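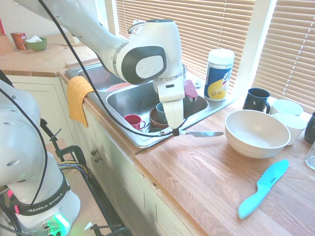 Mugs and a bowl in the sink.

Handden Film Watchers
Minutes of the end-of-year meeting, 2023-12-08

Present: Minttu Salminen (chair), Jiahui Tan (minutes), Rongrong Tan, Bhupendra Nautiyal, Baoshan Lu, plus members on the call
Apologies: none received

1. Last minutes
Accepted with one fix. The running time we gave for Pakum was for the short cut that went to television, and the print we watched was the long one. Baoshan spotted it and was very pleased to have spotted it.

2. The Silent and Early Sound Challenge
What a month! Rongrong read out the final numbers. Members logged more than 3000 viewings between them, our best result for any challenge so far, and a good share of those were films that had no checks at all from our group before we started. Bhupendra finished first again and got a round of applause. He said the two-reel comedies helped a great deal and that anyone who wants to catch him should start there.

There was a long and very happy detour about whether a film with a recorded music track and no dialogue counts as silent or early sound. Minttu's view is that it counts as either, once, and the member picks. Bhupendra would like it to be silent only. We put it to a show of hands and Minttu's version passed. Rongrong will add a line to the rules page.

Baoshan asked that restored versions not be logged as a second viewing unless you sit through the whole thing again. Agreed. Jiahui confessed to one of these and will take it off her total.

3. Favourites list
The yearly favourites poll had 17 ballots, including two from people who joined in May and have already seen more westerns than the rest of us put together (welcome, both of you, we love having you). Ye came top by a comfortable margin. Nearly every ballot had it somewhere and the comments were a joy to read, especially the one that was a full page on the train sequence and nothing else. Pakum was second.

Baoshan put in a word for the films that only got a single vote. He thinks there is more fun to be had down there than in the top ten, and several people agreed, so we will publish the complete list this time with the comments left in. Jiahui to tidy the spelling of titles only. Comments stay as written.

Tie-breaks: we stuck with the old method, where the film with fewer checks sits higher. Rongrong had worked up an alternative using average ballot position. It's clever and she explained it well, but people wanted a year to think about it.

4. Next challenge
Three ideas had come in on the thread: films set on islands, debut features, and a run through one country's animation with the country to be drawn from a hat. Lots of enthusiasm for all of them. Debut features won the vote. Islands will follow straight after, and the hat goes back on the shelf for now.

Points agreed for debut features:
Shorts don't use up a director's debut. The first feature counts even if there are shorts before it.
For co-directed films it has to be the first feature for at least one of the directors.
Anthology films are out.
Minimum length stays the same as on our feature lists.
Target for the bonus badge is 20 films.

Minttu will host the thread and is already collecting suggestions. She has a soft spot for debuts that went nowhere, so if you know a good one with no follow-up, send it her way!

5. Group screening
The December screening will be Ye, seeing as it won. It's on Pritar with English subtitles, and Bhupendra has checked that the subtitles stay in time right to the end, which is more than we could say for the last one. We start together and type in the chat, with a pause at the halfway mark for tea. Anyone who has seen it, please, please keep quiet about the second half.

Baoshan wondered if we might do a double bill. People liked the idea but the film is long enough already. To be looked at again once we're choosing something shorter.

6. Other matters
Spoiler tags: a reminder to use them in the favourites thread as well as the challenge threads.
Rongrong has found a catalogue of travelling cinema programmes in the library's local history section and will scan the film pages. Great excitement about this. Several titles in it aren't on any list we keep.
Posts asking who wants to pair up for a watch can go in the general thread, no need to start a new one.

Actions
Rongrong: rules page, programme scans
Jiahui: favourites list, own total
Minttu: debut features thread
Bhupendra: screening reminder

Next meeting after the debut features challenge closes, date to be put in the general thread.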